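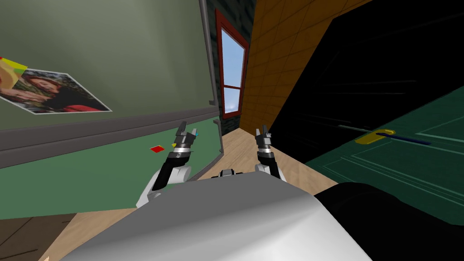
Home Columns Opinion Letters About Subscribe

I went to a robot open day in June expecting to come home with opinions about robots, and I came home with opinions about doors.

Let me back up. Bradus is a small outfit in Nalmont that works on machines meant to help out in people's houses, and once a year they let the neighbors in. My sister-in-law signed us up. There was coffee, there was a parking lot with folding signs, and there was a line of kids waiting to shake hands with a gripper (it shook back very gently, and I'll admit I got in that line too). I figured that would be the whole show. Shake the hand, eat a cookie, go home.

But the part that got me was in a back room, where a big screen was showing a house that doesn't exist. It's a computer house. It has green walls and a wooden floor and a poster of a red-haired woman, and a tall skinny window with a red frame and a bit of sky in it. You look at all this from the robot's side of things, over its big white chest, with its two arms stuck out ahead of you. And the whole view was tipped way over, like you'd laid your head on your shoulder. The kid next to me tilted his head to match and stayed that way for the entire demonstration.

Didier Riviere was running that room. He's been at Bradus four years and he has the patience of a man who has answered the same question 16 times before lunch. The question, naturally, is "Why not just use a real house?" He told us they do have one, or at least a set of rooms built inside the warehouse. But a real door takes a real beating. If you want a robot to try a handle over and over, with a little more light, a little less light, the wall a different color, the handle a little higher, you can wear out a door and a technician before you've learned much. In the computer house you change the wall color with a keystroke. They had run 737 tries in there since the night before, he said, while everyone was home in bed.

I loved this. I also kept staring at the door. It was a green one with panels, and the handle had a bright yellow plate behind it and a long dark blue lever. You could've spotted that handle from across a football field! My own front door has a brown knob on a brown door in a dark hallway, and I miss it with my keys about half the time, and I've lived there 12 years.

So I asked the obvious thing. Is it fair? Are you teaching the robot on an easy door?

Didier laughed and said it was a good question, which is what people say when they've got an answer ready. His was that the colors change from one run to the next, and the bright ones are in there along with the dull ones. The robot has to get used to all of it. Fine. I believe him. But I think there's a better answer he was too polite to give me, and it's that the yellow plate is a good idea and we should all have one.

My mother's eyesight is going. She's sharp as ever and she's furious about it. Last winter we put a strip of colored tape around her bathroom door handle, and it did more for her than anything else we bought that year, including a talking clock she hates. A handle you can see is a nice thing. A lever you can push with your elbow when your arms are full of groceries is a nice thing too. I stood in that room looking at a door drawn up for a machine to practice on and thought, well, Mom could use that door.

And this is my actual opinion, now that I've gotten around to it. We spend a lot of breath on whether robots will be able to manage in our houses. We treat the houses as settled, as if someone handed them down to us perfect. Have you looked at your house lately? Mine has a light switch behind a door. The pantry door and the oven door can't both be open. There is a step down into the den that has gotten every single guest we've ever had, and my husband's whole solution is to yell "Step!" from the couch. If an engineer tells me a machine would have trouble in my den, my first thought is that my aunt did too.

I can hear the objection, because a man behind me at the open day made it out loud. He said he wasn't going to remodel for a robot. Sure, me neither. I'm not buying one any time soon, and Didier was pretty clear that there's nothing for sale yet. But I'd remodel for my mother. I'd do it for me, in twenty years or so, or sooner if my knee has its way. If the people who build these machines are making long careful lists of which handles are hard to find and which are hard to turn, I'd like to read those lists! Put them in the newspaper. Give them to the folks who design apartments.

I said a version of this to Didier, with less polish and a cookie in my hand. He told me they do keep track of which handles the arms have trouble with, and that it had never crossed his mind that anybody outside the building would care. He wrote something down. It could have been "lady wants handle list." It could have been his lunch order.

There are things I'm less sunny about. A house on a screen doesn't have a dog in it, or a wet towel on the floor, or a teenager's shoes, and I'd want to see plenty of practice with those before I let two metal hands near my mother's kitchen. I asked about the dog. They're working on the dog. I'd also like somebody besides the company to be checking how well the practice carries over to real rooms, and when I brought that up I got a friendlier, vaguer sort of answer than I'd gotten about the doors.

Still, go if they do it again next year. Bring the kids, get there before 10 a.m. because the parking fills up, and skip the hand-shaking line if it's long. Go straight to the back room and have a good look at the door.

I've ordered a yellow plate for ours. My husband thinks it'll look awful, and he may be right.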